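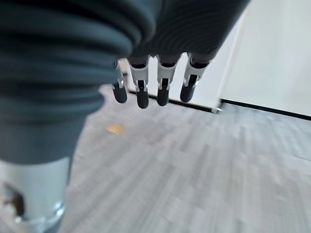

Zoila Arango wrote in to ask whether the Zornby hand is worth the money over a plain two-jaw gripper if all you want moved is cloth. For most buyers, no. The longer answer depends on how the budget is split.

We ran the Tumirico fabric-handling kit through February. The quote listed the hardware at one price and left out the items that decide whether it gets used: spare fingertip pads, sleeves, cable clamps and setup time. Allow 690 for spares in the first year, and put it on the same purchase order. Added later, it needs a second approval.

Cable routing deserves its own line. Any cable run outside the arm has to be clamped with enough slack for full wrist travel, and the Esposito clamps cost more than those in the kit but hold their position.

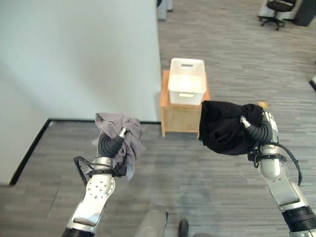 Setup took 3 days against the one day quoted. The software licence covers 2000 hours, then renews at the full rate - read that clause before signing. Pads are rated by the supplier for around 300 hours on textiles, and we would plan on that figure until you have your own.

The manual is clear on mounting and poor on fault codes. Cokorden sells a cheaper support contract, by email only, with no loan unit during repairs.

Buy it if you handle mixed garments daily. For a single type of item, price the two-jaw version first and keep the difference for spares.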